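Speaker notes: Painting an Army While Travelling
Adaeze Edet, club night, August 21, 2024

Slow down. You talk too fast when there's a microphone.

Open with the Skurell campaign: 36 figures, one carry-on, three weeks of hotel desks. Pause for the laugh. If there isn't one, carry on as though you never wanted it.

Customs story. Keep it short. The officer at Willetti asked why I had 200 tiny shields in a sock. I said they were for tiny soldiers. He didn't write that down. 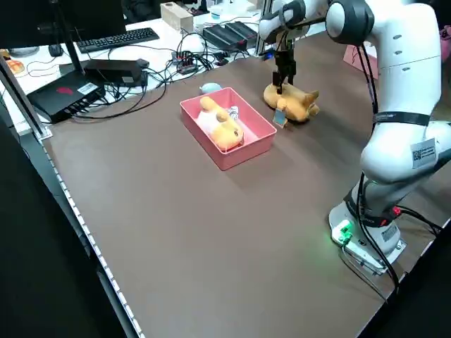
Next, kit. Two brushes, six colours, one wet palette, and no aerosols unless you enjoy donating them to the airport. Anything with a rim will do to stop bases rolling under a hotel bed, and a pink plastic tray like that one suits me fine, as I've never lost a pikeman against pink. Mention the grey primer disaster at Okeke only if Listness players are in the room. They were there and will correct me.

Basing: do it at home. Sand in a suitcase is forever.

Finish on the game itself. 700 points a side, I lost by turn four, beautifully painted. Questions, then the raffle. Don't forget to return the clicker.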